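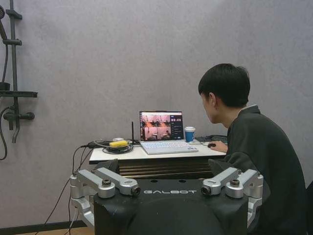
Yareli Orozco has objected that a diary is the wrong tool for this subject, and that people who are asked to write down where they put a sweater will begin to put it somewhere better. In Orozco's view the worn-once garment is handled almost without thought, and any method that calls for thought will change the result. We take the objection seriously. It applies with most force to the first days of a diary, and for that reason we compared early and late entries before doing anything else. The share of garments returned to a closet was higher at the start in most households and then leveled off. We kept the early entries in the counts but did not use them as the only support for any claim in this section.

4.1 Materials

The diaries were kept by 19 households in Prallholm and Clalbridge, all of them renting, and all living in units with no separate laundry room. Each household wrote an entry whenever a garment was taken off and not sent straight to the wash. An entry gave the garment, the place it was put, and the next thing that happened to it. The full set holds 2218 entries. A few were illegible and were coded by garment only.

We did not ask households to explain their choices in the diary itself. Explanations were collected afterward in interviews held at home, and these are reported in Section 5. Where a household included a teenager, the teenager was offered a separate diary. Most took one, and the entries in them are shorter and less regular than those of the adults.

Place was coded in four groups: closed storage (closets and drawers), open storage (racks, hooks and shelves), furniture meant for something else, and the floor. Abundio Medrano and a second coder worked through the entries separately. They disagreed mostly over beds. A bed can be a place where clothes are set down for a minute or a place where they stay until night, and the diaries do not always say which. We settled on counting the bed as furniture meant for something else in both cases.

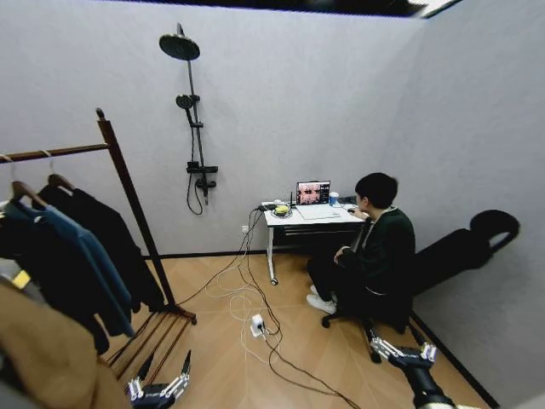

4.2 Where worn garments go

Open storage was the most common place by a clear margin, with 1094 entries. Furniture meant for something else came next, then closed storage, then the floor. The order was the same in both towns, although closed storage was used more in Clalbridge, where the buildings are older and the closets deeper.

Huttunen describes the worn-once garment as being "between two piles," neither clean enough for the drawer nor dirty enough for the hamper. Our diaries fit this description for pants, sweaters and jackets. They do not fit it well for shirts. Shirts were usually either washed at once or put back with the clean ones, and several households were firm that there was no middle state for a shirt. Pajamas were a case of their own and went under the pillow or on a hook in nearly every home.

Distance mattered more than we had expected. Garments were put down close to where they were taken off, and in homes where people undressed near the shower, open storage in that part of the home took most of the load. Two households moved a rack during the diary period. In both, the garments followed the rack within a few days, and the chair that had held them before was used less.

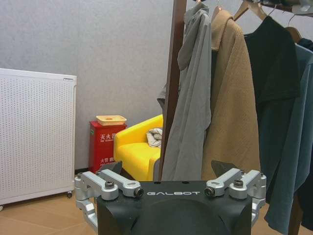 Figure 1. Prallholm, December 8, 2021.

The Kavo building, where several of the Prallholm households live, was fitted with hooks on the inside of each bathroom door when it was renovated. These hooks were full in every diary, mainly with towels and robes, and residents seldom used them for day clothes. One resident wrote "no room" beside the word hook on five separate days.

Return times were less even than places. A garment on a rack was worn again after a median of two days. Garments on chairs came back sooner - often the next morning - but they were also more likely to be washed without a second wearing, mainly when the pile had grown and its owner could no longer tell what had been worn and for how long.
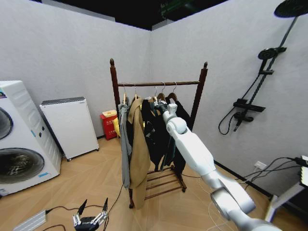
The same uncertainty shows up in the wording of the entries. Writers who used a rack tended to name the garment exactly, as in "gray cardigan, second time." Writers who used a chair wrote "stuff" or "the usual" in roughly a tenth of their entries, and we could not code the garment in those cases. This gap should be kept in mind when reading the garment totals in Table 3, where chairs are almost certainly undercounted for small items such as scarves and belts. Jackets are affected least, as even the briefest diaries named them.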